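Chapter 7
Returns: The Part of the Sale That Comes Back

Reading time: 8 minutes
Last updated: October

I put off writing this chapter for two editions. My students kept asking about returns and I kept telling them it was covered under "customer service," where it got a page and a half and a checklist I'd borrowed from my own training days. Then Bernice Lamptey, who teaches the evening section, handed me back my draft with one note on the cover: "Where do the boxes go?" She meant it as a complaint and I took it as a chapter title, at least until the publisher talked me out of it.

So let's start with boxes. In Chapter 6 we followed an order out the door. A customer clicked a button, somebody picked the item off a shelf, somebody packed it, a carrier took it away, and we booked the sale. It felt great, didn't it? The money was in and the shelf had a nice new gap on it. What I didn't say in Chapter 6 (I was saving it) is that the sale isn't really finished when the truck pulls out of the lot. It's finished when the return window closes. Until then you've got a sale with a string tied to it, and the customer is holding the other end.

I learned this working the back room at a shop called Evora, which sold bath and skin products, mostly gift sets. I was hired in October to help with the holidays and I thought December was going to be the hard month. December was fine! We had music on and a system, and everybody knew their job. January is when I started eating lunch standing up. We shipped 427 orders in the last week before the holiday cutoff, and when they began coming home, they came home in every condition you can imagine – retaped, untaped, stuffed into bags from other stores, and one in a pillowcase, which I still think about.

The shop had a very good plan for sending things out and no plan at all for taking them in. The owner figured a return was a sale played backward. You get the item, you give the money, you put the item on the shelf. If that were true this chapter would be one paragraph long and you could go have dinner.

Why backward is harder than forward

Think about what you know when you pack an order. You know what's in the box because you put it there. You know it's new. You know what it cost you and what it's going to cost to ship, and you know where it's headed. Every box on the outgoing table is a box you understand.

Now think about a returned box sitting on the same table. You don't know what's in it until you open it. You may have a slip that says "wrong scent," and inside you may find the wrong scent, or the right scent, or a candle. You don't know whether a seal is broken until you look, and with some products you can't be sure even after you look. You don't know what the item is worth anymore. And you can't do a big pile of them all at once the way you can with outgoing orders, where you line up the same gift set over and over and get into a rhythm. Each return wants its own little decision.

That's the first idea I'd like you to keep from this chapter. Shipping is mostly handling, and returns are mostly deciding. Handling can be sped up with a better table and a better tape gun. Deciding takes a person who knows the product and has the authority to say "this one goes back on the shelf" or "this one doesn't." At Evora that person was the owner, and the owner was at the front counter, so the boxes waited. They waited in the hallway, then in the break room, then in the hallway again after somebody complained about the break room.

What a return costs

People who are new to this usually count the refund as the cost of the return. I did too. But the refund is only the money going back where it came from. The cost is everything else, and it's sneaky because it's spread over several lines in your books and none of them says "returns."

Let's take one sale. A gift set goes out at $31. The customer sends it back unopened and you refund the full $31. You've lost nothing, right? The set is on the shelf and you're even.

Well, you paid to ship it out. If your policy says returns are free, you paid to ship it back as well. Somebody was paid to open it, look it over, find the order, and issue the refund. The outer carton is probably no good for a second trip. The card processor may have kept its fee on the original sale. And while the set was off visiting somebody's hall closet, you couldn't sell it to anybody else, so if it was a holiday set and it came home after the holidays, it's going on the markdown table. When I finally sat down and added this up for Evora, on a set that sold for $31, the shop was out $23 by the time we'd marked it down and moved it. For an item nobody even opened!

I've told that story in class enough times to know the next question, so I'll answer it now. No, you shouldn't just refuse returns. A shop that won't take anything back sells less in the first place, and we'll look at how much less in Section 7.3. The generous policy earns something and it also costs something, and a manager ought to be able to put both on one sheet of paper. Most can put down the first half only.

Three shops we'll be using

You'll meet three stores in the exercises. I made them behave differently on purpose so you can't get away with one answer for all of them.

Skernix sells small kitchen appliances online. Its items are heavy, they cost a lot to ship, and a good share of what comes back works perfectly well. People say "doesn't work" when they mean "I couldn't get the lid on." Skernix has a phone line, and one of the things you'll figure out is how many returns a decent phone call can head off.

Dixit sells clothing. Its customers order two sizes and plan to send one back, so a return at Dixit is often part of a perfectly happy sale. If you treat those customers like a problem you'll lose the best ones. The return window is 27 days, and you'll be asked whether a shorter one would help. (I've changed my mind on this more than once, so argue with me.)

Josta sells personal care products, like my old shop did. Here the big question is whether an item can be sold again at all. Once a seal is broken it usually can't, whatever's left in the bottle, and so what matters most is how the item is packed and how easy it is to tell opened from unopened.

Keep a separate page in your notebook for each one. By Section 7.5 you'll be writing a policy for all three, and students who've kept everything on one page tend to hand Dixit's customers a policy built for blenders.

Before you read on

I'd like you to do one small thing before Section 7.1, and it doesn't need a calculator. Find the return policy of a store you've bought from. Read the whole thing, including the part at the bottom. Write down who pays the shipping, how long you have, what condition the item has to be in, and who gets to decide whether it's in that condition. The last one is often missing. If you can't find it, write "missing," and hang on to the page, as we'll come back to it when we talk about disputes.

Then ask yourself what the person opening the box is supposed to do with an item the policy doesn't mention. An unopened bottle in a torn carton, say. Or two items when the slip lists one.

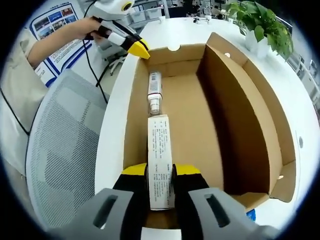 At Evora we'd have put it in the hallway. In Section 7.1 we'll set up a receiving table with a few bins and a short list of questions, and we'll give whoever's standing at it the right to answer them without walking to the front counter.

Questions about this chapter? Write to the course office | © The authors. All rights reserved. | Back to top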